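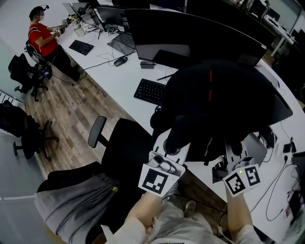
Year lists: do you count heard-only birds?

mudflat_moira
11/3/21
Hello all, a question that has been nagging at me since January. I've kept a year list for longer than I care to admit, and I've always put down birds I only heard. Then on the Kulton reserve walk a very nice chap told me my water rail was "not really a tick", and I've been brooding over it ever since! I must have heard that bird squealing in the reeds on 28 visits and seen it on 2. What does everybody else do?

oldstilt
Count it, Moira, and enjoy it. A water rail sounds like a piglet in a drainpipe and you're hardly going to mix it up with anything else. I do put a small h next to mine, mainly out of habit, and I've never gone back to rub one out.

enow_birder
I'm going to be the awkward one, sorry. I only count what I see. I was completely sure of a wood warbler at Enow once, had it written down and everything, and then a chaffinch popped up and did the very same trill (well, near enough for my ears). I've been strict with myself ever since.

oldstilt
But surely that's a case for learning the songs better? You can get a poor view wrong just as easily. I've seen people string a distant buzzard into all sorts.

enow_birder
Fair point about the buzzards, though I still say a nightjar you haven't seen is half a nightjar.

mudflat_moira
Oh, I can't agree with that, the churring is the best bit! Thank you both, this has cheered me up no end. I think I'll borrow the little h. Off to Skenel with a flask now, and if the rail squeals it's going in the book.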